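Picking shiny stuff out of a metal bin, camera keeps losing it
Posted in November by Adesuwa Olaniyan

Hi all! I'm on a bin picking build in our shared workshop (we call it Oser) and I'm stuck on the vision side. The arm is a KUKA, the bin is bare gray metal with sloping sides, and I clamp it to the table so it doesn't creep. Plain stuff gets picked fine. The foil packet and the see-through mug are killing me — the foil comes back as a mess of bright spots and the mug pretty much melts into the floor of the bin. I tried 3 exposure settings and 2 lamps and I'm no closer. 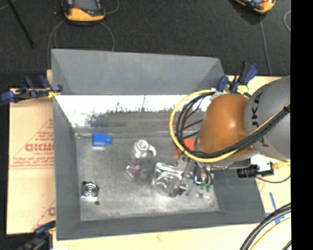
Is it the bin, the light or my code?

Lingyun Zou

Bin, I'd bet. You've got a bright band along the far wall and the floor is all scuffed and cloudy, so your software gets to chase reflections as well as objects. Line it with something matte and dark before you touch the code. I used felt in mine (cheap craft store kind, spray glue on the back) and my misses dropped from 57 in one evening to a handful. Clear plastic still gave me trouble after that. I ended up training on a pile of my own shots, 4000 of them, and yes it was as dull as it sounds! Also bounce your lamps off the ceiling if you can.

Jinlong Peng

suction cup. foil is easy with suction if its not too wrinkled

Nathalie Segers

Wrinkled foil leaks like crazy with my cups, so I'd stay with fingers for that one. I'd also look at your cables. That yellow one makes a big loop out over the bin, and on my build a loop like that kept wandering into the camera view when the wrist turned. Couple of hook and loop straps along the arm, leave enough slack for the full turn, done. Felt is a good call, by the way — I'd start there too.

Contact us | © Ulham Makers Help | Back to top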